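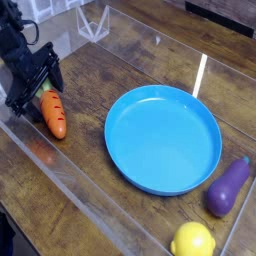 Does a safety standard make a robot safe? It makes someone write down why they think so, and the rest depends on who reads it.

Chapter 7
What a Rule Can and Cannot Do

Students tend to arrive at this chapter expecting a list of rules to learn. There is a list, and you will meet it in Section 7.3. Before that we would like you to doubt it a little.

Most written rules for robot work began as somebody's bad day. A hand was pinched, a part flew, a clause was added. Years later the clause is still there, the machine it was written for is scrap, and a new engineer is trying to apply it to an arm that moves toy vegetables around a tabletop. Sometimes it fits. Often it gets copied into a binder anyway, and the binder is what the auditor looks at.

Take the case that runs through this chapter. Lendus, a small maker of sorting cells, had a house rule that every cell needed a written risk assessment before power-on. The form ran to 154 questions. Berhanu Lencho, who joined the firm as a test engineer, compared the forms from two different cells and found the answers were the same, word for word, including a note about a floor drain that only one of the rooms had. Both forms had been signed and approved.

Was the rule broken? On paper, no. Every box was filled in. Lencho's complaint was that the form asked whether hazards had been considered and never asked what they were. He rewrote it with far fewer questions, most of them open ones: What can the gripper reach? What happens if it lets go at full height? Who is allowed to put a hand inside while the motors are live, and how would anyone know?

His managers did not like it much. Open questions take longer to answer and they are harder to score. Igor Szulc, who ran compliance for the buyer, Lusico, put the other side in a letter we reprint at the end of the chapter. A checklist is dull, he wrote, but a tired person at the end of a shift can still follow it, and a tired person asked for an essay will write "none." We think he has a point. We also think he was defending a form he had written himself.

The same trouble shows up with barriers. A clear panel between a person and an arm looks like protection, and people treat it that way. Whether it protects anyone depends on what it was built to stop. A panel put up to keep small parts from rolling off a table is a fine thing, but it has not been tested as a guard unless somebody tested it. Look for the test report. If the answer you get is "it meets the standard," ask which one, which edition, and which page – then read the page.

Speed limits deserve the same treatment. A low limit sounds careful. It says nothing about a sharp edge on the part being carried, or about an operator who has learned to reach in early to save time.

As you read Sections 7.1 and 7.2, keep a note of each rule and beside it the injury or failure it is meant to prevent. Leave a blank where you can't find one. Some of the blanks will be our fault, and some will not.

Terms to know before you start: hazard, risk, guard, safeguarded space, protective stop, residual risk.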